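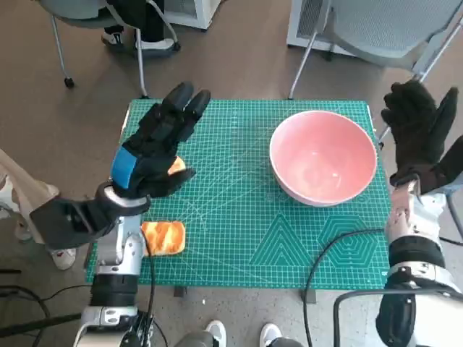

A small piece of bread and the pink bowl.

4 min read

1/ I want to write a little about old bread. In my family it was a serious matter, and since I moved to Grinard I see that many people here simply throw it in the bin on the second day. I don't want to judge. I only want to share what I learned from my grandmother and from some mistakes of my own.

2/ First, a question of words. In my language we have different words for bread from yesterday, bread that is hard, and bread that has gone bad. In English people say "stale" and sometimes they mean all of them. Please keep them separate in your head. Hard bread is food. Mouldy bread is not food.

3/ If there is mould, even a small green point, I throw away the whole loaf. My grandmother used to cut off the bad part and eat the rest. She lived to a great age, but I still do not recommend this. The mould can go deeper than the part that you see.

4/ Now the good news. Bread which is hard but clean can be brought back. Wet your hand under the tap, pass it over the crust, and put the loaf in a hot oven for a few minutes. It must be eaten the same day. By evening it will be harder than before, and then only the soup can help it.

5/ Do not keep bread in the fridge. I did it for my entire first winter here, because my kitchen was small and the fridge was the only place without ants. Bread goes hard faster in the cold of a fridge than on the shelf. The freezer is different, the freezer is fine.

6/ For the freezer: slice first, then freeze. I once froze a whole round loaf from Flasirico, the bakery beside the station in Incombe, and I had to wait until the afternoon to have my breakfast. Sliced bread can go directly into the toaster.

7/ A word about Flasirico, as people asked me the last time I mentioned it. They sell yesterday's bread in paper bags near the door, for half the price. The bags are not labelled, so you may get rye, or white, or something with a lot of seeds. I like this very much. My husband likes it less.

8/ Sweet bread is another story. The kind with swirls or with milk and egg in it does not make good breadcrumbs for savoury dishes. I know because I put it on fish in March and we had cinnamon cod. For sweet bread, make a pudding.

9/ The pudding, as I make it: 3 eggs, a big glass of milk, a spoon of sugar, a little salt. Tear the bread, pour the rest over it, and leave it until the bread is soft in the middle. Then bake until the top is brown. If you have raisins, soak them in tea first.

10/ Somebody will ask how much bread. I am sorry, I cannot tell you. My grandmother said "until the dish is full" and she never told us which dish.

11/ Breadcrumbs: the bread must be really dry. If it is only a bit hard, the crumbs will stick together in the jar and after a week you will find mould, and you will have lost all of them. I leave the slices on the oven rack overnight with the oven off, and I put a note on the oven door.

12/ The note is important. Without the note my husband heated the oven for pizza. We had charcoal.

13/ You don't need a machine for the crumbs. Put the dry slices in a clean cloth bag and roll over it with a bottle. It is a bit noisy. The family downstairs, the Kurian family, once came up to ask if everything was all right, and now they bring me their old bread too.

14/ Bread soup is what I make most often. Onion cooked slowly in oil, garlic, a tin of tomatoes, water, salt, and the hard bread in pieces. Leave it on a low heat until you can no longer tell where the bread is. Add the good oil at the end, on the plate.

15/ Please do not give the old bread to the ducks. I know it is a nice thing to do with children. Bheki Rampersad, who writes the nature column in our local paper, explained last spring that it fills them without feeding them well, and what they don't eat makes the water dirty. Peas or oats are better, and not a lot.

16/ He got many angry letters for this column. People here are very attached to the ducks.

17/ About money. I wrote down for one year what we did not throw away, with the price I paid for it. I will not pretend that it made us rich. It was enough for 2 train tickets to see my sister, and we took her a bag of breadcrumbs, which she found strange as a present.

18/ I also had one post about bread, only one, that was seen by 3,000 people. It was the one where I said that the end of the loaf is the best slice. In my house we say "the little bottom". I had replies from many countries with their own word for it, and I copied them all in a notebook.

19/ Some that I kept: the heel, the knob, the nose, the kiss. In one family they call it "the policeman", and the lady who wrote to me does not know why. If yours has a name, please send it to me, I have still many empty pages.

20/ Next week I will write about cheese rinds. For now I must go, I have slices on the oven rack and I am not sure that I put the note.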